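실험실 자동화 개론 5주차 강의 노트
장비 구매와 예산: 로봇 팔은 생각보다 싸고, 나머지는 생각보다 비싸다
담당: Josefien Declercq

1. 견적서 읽는 법
지난주 과제에서 4개 조 모두 예산표 첫 줄에 로봇 팔을 적었습니다. 둘째 줄이 없는 조도 있었습니다. 팔만 사면 아주 비싼 옷걸이가 생깁니다.
견적서는 뒤에서부터 읽으세요. 설치비, 교육비, 연간 유지보수, 운송비는 늘 마지막 장에 작은 글씨로 모여 삽니다. Telow 견적의 그리퍼 어댑터 항목은 718유로인데, 본체 설명에는 "간편 장착"이라고만 되어 있습니다. 간편한 건 맞습니다. 결제가요.

2. 예산표에 꼭 들어갈 항목
본체와 컨트롤러
그리퍼, 손목 카메라, 브래킷
작업대, 받침대, 마운팅 플레이트
안전 설비와 위험성 평가
랩웨어와 소모품(팁은 매달 삽니다)
기존 장비와의 통신 라이선스
Foninholm 사례에서는 마지막 항목이 빠져 있었고, 추가 청구액이 3,459유로였습니다. 담당자 Grigoris Gkikas 씨는 그 뒤로 계약서를 소리 내어 읽는다고 합니다.

3. 납기
업체가 말하는 30일은 발주일이 아니라 "기술 협의 완료일"부터입니다. 협의가 언제 완료되는지는 업체도 모릅니다. 2월에 승인받은 예산이라면 여름 실험 일정은 연필로 적어 두세요.

4. 사기 전에 배치부터
시뮬레이션에서 셀을 먼저 꾸며 봅니다. 가상의 작업대는 반품비가 없습니다.

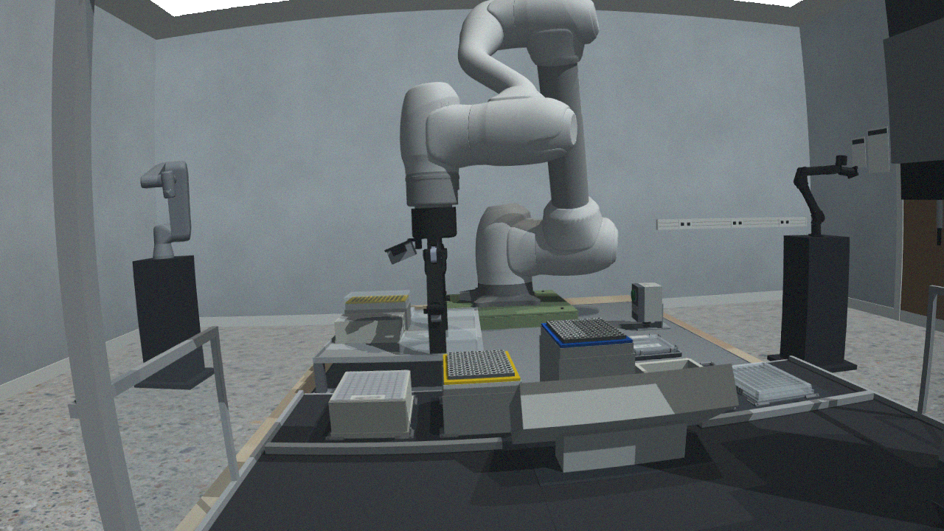 배치안을 검토할 때는 팔의 최대 도달 거리만 보지 말고, 팔이 접힌 자세에서 천장과 벽까지 얼마나 남는지도 재세요. 플레이트와 팁 랙은 높이가 제각각이라 받침 블록도 따로 견적을 받아야 합니다. 회색 블록 하나에 그 값이냐고 묻고 싶겠지만, 묻는 데는 시간이 들고 값은 그대로입니다. 출입문 폭도 재세요. Lumesar 쪽은 이걸 배송 당일에 쟀습니다.

5. 과제
조별로 셀 하나의 총비용표를 작성합니다. 본체 가격이 총액의 절반을 넘으면 빠뜨린 항목을 찾아 다시 제출하세요. 예비비를 0으로 적은 조는 발표 순서가 1번입니다.
제출 마감: 2020년 7월 4일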